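Speaker notes - "Two Drums, One Closet"
Minoru Katayama, Kudo home evening, February 2023

Start slowly, let people find a chair. Thank Grerna for the tea.

Ask who does laundry every single day. Wait for the hands, there are always more than you'd think.

Stacked unit, big drum on top with its door open, smaller one closed underneath: 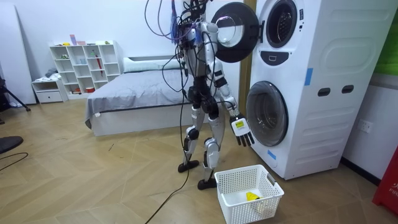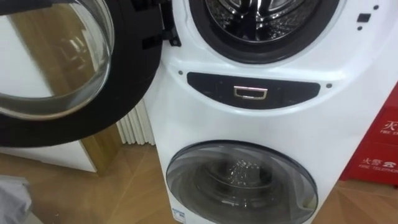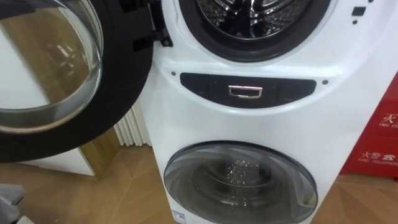 Now tell the story of my mother and the 11 wool sweaters, but keep it short this time - last year it ate up half the talk. The point is that small loads deserve their own place, and that she was right about sorting the night before.

Then on to airing. Leave the door open after a wash, dear friends, and wipe the rubber seal with an old towel. It takes a minute, and I do it while the kettle boils.

Questions, 20 minutes. Mention the April talk on ironing.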